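Kusent Long Trays, set of four: a review after one very muddy season

I have bought a lot of things for keeping a workroom in order, and most of them end up holding paint cans in the garage. The Kusent long trays have not gone to the garage. I bought one set, then a second set, and I'm trying very hard to talk myself out of a third.

They are black plastic, long and narrow with rounded ends, and the rim is low. If you have ever seen the mold for a shoe insole you'll know the shape. Kusent sells them as "general purpose trays," and that is a fair name, though I think whoever drew them had footwear in mind. I mend boots and shoes in a back room in Istville, some for money and some for family, and I use the trays to keep each job together: insoles, laces, eyelets, the little bag of tacks, whatever came off and has to go back on.

What I used before

Cookie sheets, mostly. Then shoebox lids (they sag as soon as anything damp goes in them). Then a pricey divided organizer from Godoy, a lovely thing with compartments so deep that I couldn't get a tack out without tipping the whole box over. I gave it to my sister for beads and she adores it, so no hard feelings there.

The low rim is what sold me on the Kusent. You can slide a finger straight in from the side and pick up something flat. A thin leather insole comes right up, and so does a strip of cork. I had no idea how much time I spent scrabbling at the corners of things until I stopped doing it!

On the table

My first set went on my old pine bench, where they looked fine and I kept losing them. Black tray, dark wood, bad lamp. On a bright surface they are a different product. The outline jumps out at you, you can tell from across the room which ones have something in them, and small dark bits that roll off the edge are easy to find again. If you're choosing a table or a mat to go under them, go for yellow. I would never have picked it for myself and now I wouldn't work on anything else.

Give them some room, too. I like to pull one tray into the middle of the table for the job I'm on and leave the others further off. The long shape means you can turn it at whatever angle suits your hand, and I nearly always end up with mine on the diagonal.

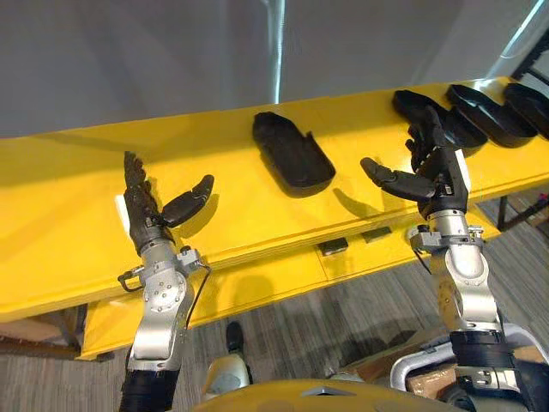

Cleaning and wear

Contact cement is the enemy of every tray I've owned. On these it peels off in one satisfying skin if you leave it overnight, and what's left comes away with a plastic scraper. Edge dye is harder work, but on black plastic who's going to notice? Wax I just wipe out with a rag while it's still soft.

I have dropped them plenty. One of mine landed on its end on a concrete floor and has a pale scuff on the rim and no crack. Another spent most of October under a leaking window with a wet boot in it and came out perfectly flat. The finish has gone a bit shiny along the bottom where I slide them around – cosmetic, and I rather like it.

Heat is the one thing I'd be careful with. I set a warm iron down across one for a moment (my own fault) and the rim has a dip in it now. It still holds parts, it just looks a little sorry for itself.

The things I'd change

They slide. On a smooth tabletop a light push sends one a good way along, and with a full load of tacks that gets exciting. I cut strips of shelf liner and stuck them underneath, and that fixed it in two minutes. Kusent could do the same at the factory.

They also don't have anywhere to write. Masking tape on the rim works, but it leaves fuzz behind. The Surine trays I tried at a friend's shop have a flat tab at one end for a label, and I was jealous of that tab for a week. Surine's are taller and heavier, though, and I'd still choose mine.

And a lid would be nice! Even a floppy one.

Who should get them

Anyone who works with flat, fiddly parts. I can see them being great for model kits, for sewing patterns with lots of small pieces, or for laying out seed packets in spring. If your parts are round and like to roll, look for something deeper.

Four and a half stars from me. I'll make it five when they add the label tab.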